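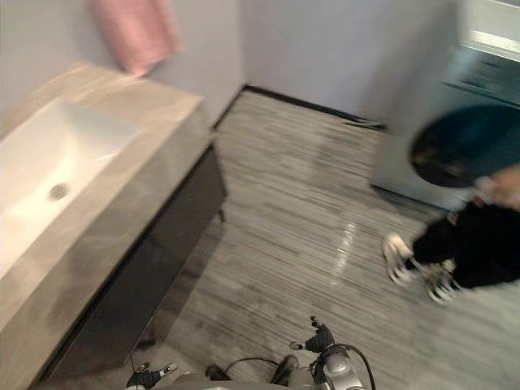 PRASOVHAM, April

Bathroom and laundry in one room: questions from tenants

These are the questions the Semow rental office gets most often about apartments where the washing machine is in the bathroom. Answers apply to all Semow units of this type unless your lease says something different.

Can I use the washer and the shower at the same time?

Yes, but the shower may run cooler or weaker while the machine fills. If that bothers you, start the wash after you shower.

What hours can I run the washer?

Between 7 a.m. and 10 p.m. Spin cycles carry through the floor, and most of the complaints we get from downstairs neighbors are about late loads. If you use the delay timer, set it so the whole cycle ends before 10.

How do I clean the marble-pattern countertop?

Warm water, a drop of dish soap and a soft cloth. Dry it afterward, especially along the edge of the basin where water tends to sit. Do not use scouring powder, bleach or a rough sponge. Hair dye and nail polish remover will mark the surface if they are left on it, so wipe up spills right away. Marks that do not come out are treated as damage when you move out.

The white basin has a gray ring near the drain. What is it?

Usually soap and minerals from the water. Put a cloth soaked in white vinegar over it for ten minutes, then rinse well. Keep the vinegar off the countertop.

The sink drains slowly. Do I call someone?

Try clearing the drain first. Most slow sinks are hair and toothpaste close to the top. If it is still slow the next day, send in a repair request. Please do not pour chemical drain cleaner into it. If you already have, say so in the request, so that whoever opens the trap knows.

How do I mop the gray plank floor?

Sweep first, then use a mop that has been wrung out well. The planks can handle splashes, but standing water should be wiped up the same day. Skip wax and shine products. They build up and make the floor slippery. Lift bath mats after use and hang them up to dry.

Should I mop under the vanity?

Yes. The cabinet is raised a little off the floor, and dust and lint collect in the gap. A flat mop or a dry cloth over a ruler will reach. Wipe the black baseboard while you are down there, as lint shows on it quickly.

The washer smells musty. Is it broken?

Probably not. Leave the door open a few inches between loads, wipe the rubber seal, and run an empty hot cycle once a month. Front loaders need less detergent than people expect, and extra soap is a common cause of the smell.

The machine shakes when it spins. What can I do?

Check the load. One heavy item on its own, such as a bath mat, will throw it off balance. Add a couple of towels or take the item out. If it shakes with a normal load, stop using it and call us. Leveling the feet is our job. Do not push cardboard under them.

Can I put up another towel hook or bar?

Ask first. Adhesive hooks are fine on the light walls if they are removed without pulling off paint. Drilling needs written permission, since water lines run behind parts of the wall.

Can I bring my own washer or add a dryer?

No. The washer stays with the apartment. A folding drying rack is fine as long as the door can open fully. Run the fan while clothes are drying.

Who do I contact?

Osamu Morikawa handles repairs and Genji Tsuchiya handles leases and permissions. Both can be reached through the rental office. For a leak, shut off the water first if you can, then call the office at any hour.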